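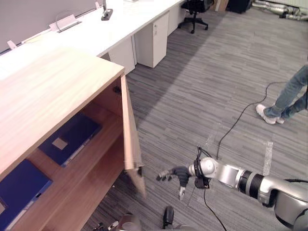
Proyecto de asignatura: reorganización del archivo y los puestos de trabajo en la oficina de Juremik
Memoria final
Entregado: domingo, 14 de marzo de 2021

1. De qué va

Ordenar el papel de una oficina pequeña. Dicho así parece poco. La empresa es Juremik, mantenimiento de instalaciones, y el papel son partes de trabajo, albaranes, contratos, manuales de aparatos que ya no tienen, facturas de proveedores y una cantidad absurda de copias de lo mismo. El encargo era proponer un sistema de archivo que cupiera en los muebles que ya hay, sin comprar nada o casi nada, y dejar montada al menos una parte para ver si se sostiene.

Lo llamamos proyecto Pace porque había que ponerle un nombre en la ficha de la asignatura y era el de la carpeta compartida. No significa nada.

Alcance: la zona de mesas y el armario bajo de madera. El almacén de atrás queda fuera, lo pedimos y nos dijeron que otro año.

2. Punto de partida

Primera visita en noviembre. Papel en las mesas, en los cajones, encima de los cajones, en cajas de cartón en el suelo. Cada persona con su sistema. Uno por fecha, otro por cliente, otro por "lo que me suena". Buscar un parte de hacía seis meses era preguntar en voz alta.

Estimamos unas 2.000 hojas en total, midiendo la altura de las pilas y contando solo una. Método malo, lo sabemos, pero contar todo a mano no entraba en las horas del proyecto. Para lo que hacía falta (saber si cabía o no cabía) valía.

Los problemas que apuntamos ese día, tal cual de la libreta:

- duplicados por todas partes, sobre todo albaranes
- carpetas sin etiqueta o con la etiqueta de lo que hubo antes
- cajoneras cerradas con llave y la llave no aparece
- el armario se usa de mesa auxiliar, encima siempre hay cosas
- cables cruzando por donde se pasa

Lo de los cables no era del encargo pero acabó entrando, ver el apartado 5.

3. Criterios

Discutimos bastante esto y al final salió una regla de uso: lo que se consulta todas las semanas va a mano, en la mesa o en la cajonera. Lo que se consulta de vez en cuando, al armario. Lo que hay que guardar por obligación y no se mira nunca, al almacén en caja cerrada y con lista fuera.

Dentro de cada sitio, por cliente y luego por fecha. Probamos primero al revés, fecha y luego cliente, y en la prueba con la gente de la oficina fue peor. Nadie recuerda el mes de un trabajo, todos recuerdan para quién era.

Carpetas todas iguales. Mezclar formatos hace perder sitio en un armario con poco fondo, y además las etiquetas quedan a alturas distintas y no se leen de un vistazo. Elegimos azul oscuro porque de ese color ya tenían.

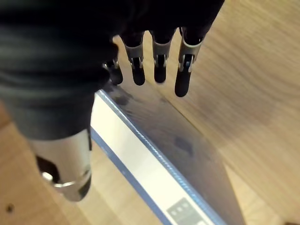

Las cosas pequeñas son otro tema. Clips, tarjetas, sellos, pilas, memorias USB, los tornillos de las bandejas que alguien guardó por si acaso. Todo eso vivía suelto en los cajones de arriba. Propuesta: estuches de plástico transparente con tapa, se ve lo que hay dentro sin abrir. Cada estuche una clase de cosa y nada más. En cuanto se permite un estuche de "varios" se acaba el sistema, lo comprobamos en nuestra propia mesa de trabajo la primera semana.

La mesa de clasificar tiene que estar despejada al empezar. Parece obvio. Dos tardes perdimos por empezar encima de lo de otro.

4. Cómo se hizo

Fase 1, vaciado. Sacar todo de una cajonera, extenderlo en la mesa, separar en tres montones: se queda, se archiva, se destruye. Lo dudoso a una bandeja aparte y lo decide la empresa, nosotros no tiramos nada por nuestra cuenta. La bandeja de dudosos se llenó antes que las otras, claro.

Fase 2, duplicados. Aquí está casi todo el ahorro. De la revisión salieron 436 hojas repetidas, contadas una a una esta vez porque iban a la destructora y pedían cifra para el justificante. La mayoría eran albaranes impresos al recibir el correo y otra vez al llegar la mercancía.

Fase 3, lista. Una hoja de cálculo con cliente, años que cubre, mueble y balda. Empezamos con un programa que se llama Notine, que tenía la oficina instalado y sin usar, pero pedía demasiados campos obligatorios y a la tercera carpeta ya estabamos inventando datos para poder guardar. Volvimos a la hoja de cálculo. Menos bonito, se rellena en un minuto.

Fase 4, etiquetas. Etiqueta clara en la tapa, siempre en el mismo sitio. Texto corto. En el lomo nada por ahora, ver más abajo.

5. El suelo y los cables

No estaba previsto. Pero al mover cajoneras para vaciarlas se vio que parte del desorden venía de abajo: si no se puede meter la cajonera hasta el fondo porque hay un cable, la cajonera se queda fuera, y si se queda fuera alguien le pone una caja encima. Y así.

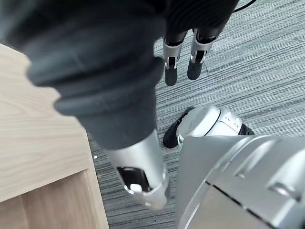
La moqueta engancha las ruedas pequeñas. Con la cajonera llena cuesta bastante moverla y la gente deja de moverla. Recomendamos no llenar el cajón de abajo con papel, que es lo que más pesa, y dejarlo para cosas ligeras. También pasar los cables por la parte de atrás de las mesas, recogidos, y que nada se apoye en el suelo de forma permanente si no tiene ruedas o patas.

Norma que propusimos para el suelo: el viernes antes de irse, lo que esté en la moqueta y no sea mueble se recoje o se apunta en una lista con nombre. La lista funcionó mejor que la norma. A nadie le gusta verse en la lista.

Medimos el paso entre mesas y armario con la puerta abierta. Se pasa, de lado y sin cargar nada. Por eso lo de las puertas del apartado siguiente.

6. El armario
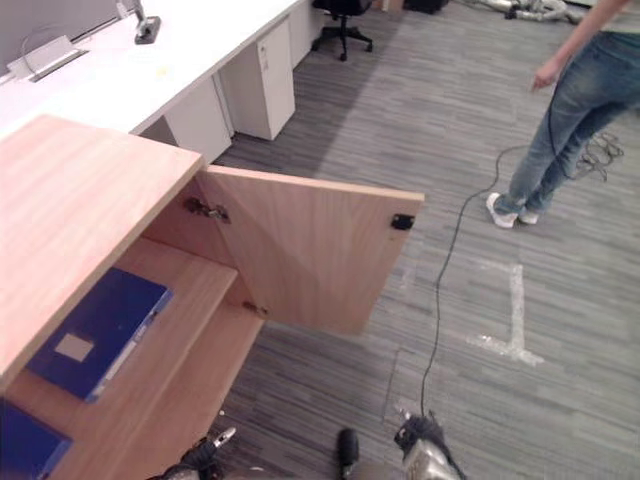

Archivar en horizontal o en vertical fue la discusión larga del proyecto. En vertical caben más carpetas y se saca una sin tocar las demás. En horizontal no se caen cuando el armario está medio vacío, que es como va a estar los primeros meses. Hicimos la prueba en horizontal. Con las dos carpetas azules tumbadas, una en la balda y otra en el nivel de abajo, la etiqueta blanca de la tapa se ve desde arriba, de pie, en cuanto se abre la puerta. Eso es bueno, es un mueble bajo y si no habría que agacharse cada vez. Lo malo: en cuanto se apile una segunda encima la etiqueta de la primera desaparece. O sea que el horizontal sirve con una por nivel y poco más, y para cuando crezca hay que pasar a vertical y etiquetar el lomo.

La puerta abre hacia el pasillo. Abierta del todo queda perpendicular al armario y ocupa paso. Pedimos que se cierre siempre después de coger algo. Pensamos en quitar la puerta directamente, pero hay contratos dentro y la empresa prefiere que no estén a la vista, normal.

La tapa de arriba, libre. Es la norma que más nos costó defender. Es una superficie plana a buena altura y pide a gritos que le dejes algo. Pero en cuanto hay una pila encima, el armario deja de ser archivo y pasa a ser mesa.

7. Resultados

Lo que se puede decir con lo que tenemos, que es poco tiempo de prueba:

Buscar un documento concreto. Pedimos a personas de la oficina que encontraran un parte antes y después. Antes, varias no lo encontraron. Después lo encontraron todas, con 3 minutos como peor caso, y ese fue porque el parte estaba a nombre de Jareck (un cliente antiguo) y en la lista lo habíamos puesto con la razón social nueva. Corregido, ahora salen los dos nombres.

Devolver a su sitio. Peor. La gente encuentra pero no devuelve. Quedan carpetas en la mesa al final del día. Probamos a dejar un cartoncito en el hueco con quién se la ha llevado. Dos semanas bien y luego se perdieron los cartoncitos.

Espacio. Sobra sitio en el armario. Es lo que queríamos, si se entrega lleno no hay margen.

Gasto: etiquetas y los estuches de plástico. Las carpetas eran suyas.

8. Lo que salió mal

Empezar por la cajonera más fácil. Nos dio una idea falsa del tiempo y luego las otras dos costaron el doble.

No acordar al principio quién decide lo que se tira. Bandeja de dudosos parada semanas.

La impresora de etiquetas. Sin comentarios. Al final, a mano y con buena letra.

El plano a escala del anexo tiene una cota mal, la del lado de la ventana, está corregida en el archivo digital pero no en la copia impresa que se entregó con la ficha.

9. Pendiente

- pasar a vertical cuando haya más de una carpeta por nivel
- etiquetar lomos
- encontrar la llave de la cajonera o cambiar el bombín
- revisar duplicados otra vez en otoño, van a volver
- convencer a compras de que no imprima el correo

Anexos: hoja de cálculo con la lista, plano de la zona, modelo de etiqueta. El justificante de destrucción lo tiene la empresa.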